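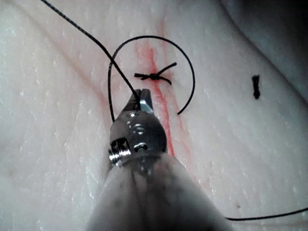 Instrument at a sutured incision on a practice tissue pad.

Forest Protection Technician, Mulell Tract
Two seasonal positions

Kamar Land Trust is hiring two technicians to patrol and survey the Mulell Tract, 571 acres of mixed conifer forest bordered by private lots and a county road. The season starts in April and runs through October.

Duties
Walk property lines and repaint faded boundary blazes.
Check gates, spur roads and landings for signs of unpermitted cutting.
Measure and photograph stumps, record locations by GPS and write up each site the same day.
Post signs and talk with neighbors and firewood permit holders.
Hand suspected theft cases to the county sheriff. Technicians do not stop or question anyone.

Requirements
Valid driver's license. Able to hike off trail on steep ground with a pack. Able to identify common western conifers by bark and stump. Clear written notes. You may be asked to testify about what you recorded.
Chainsaw certification is helpful. Survey or timber cruising experience may be substituted for a forestry degree.

Pay and housing
Hourly, paid every two weeks. Shared housing is available at the Baxter bunkhouse. Trucks and radios are supplied; bring your own boots.

To apply
Send a resume and two references to Liis Laur, Field Office, Cemton. Questions about housing go to Sarmīte Sproģis. Applications are reviewed starting in January, and the posting stays up until both positions are filled.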